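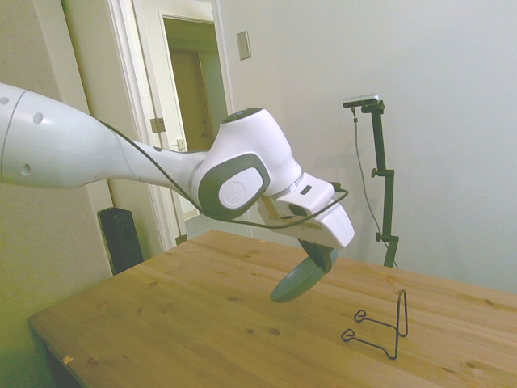

Setting a Table for Small Rooms: Our Report on Plates, Stands and Pine

Group members: Thandeka Van Wyk, Siyabonga Zulu, Ridwan Jugah
Course advisor: Wian Zwane
February 10, 2026

Why we picked this subject

All three of us live in places where the kitchen cupboard fills up faster than the paycheck comes in, and it was Thandeka who first wondered out loud (over a very crowded dinner at her place in November) whether plates really have to live in a cupboard at all. Her grandmother kept the good ones standing up on the sideboard where everybody could enjoy them. We liked that idea so much that we built our whole project around it. Our question was a simple one: can a plate be stored on the table, looking nice, and still be easy to take down when supper is ready?

What we used

We wanted a plain setup, so we kept to a wooden table, a few round pieces and a wire stand. We talked for a long time about buying a fancy display rack from Gremard, and Siyabonga even brought in the catalog, but the cost would have eaten most of our budget and we all felt a student household would never choose it.

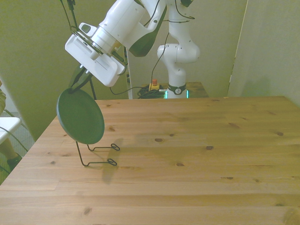 The black wire stand won us over slowly. At first Ridwan thought it looked a bit skinny for the job, and he said so more than once! But thin wire takes up so little of your attention that the plate gets to be the pretty thing, and a matte dark green plate on honey-colored pine is a lovely sight. The knots in the planks help too, in our opinion. We had considered a tablecloth and were glad we left it off, although Thandeka would like it written down that she still wants to try a cream one.

What we learned about placing a plate

The rim matters more than we expected. Holding a plate by its upper rim leaves the bottom edge free to find the stand, and you can see where it is going the whole way down. We also learned to leave open table beside the stand, so that there is space for setting something down while you make up your mind about it.

What we would still like to do

We'd love to try 2 stands side by side, and bowls as well, which Mr. Zwane warned us are a different kind of trouble. Siyabonga is already sketching a stand with longer feet for heavier dishes.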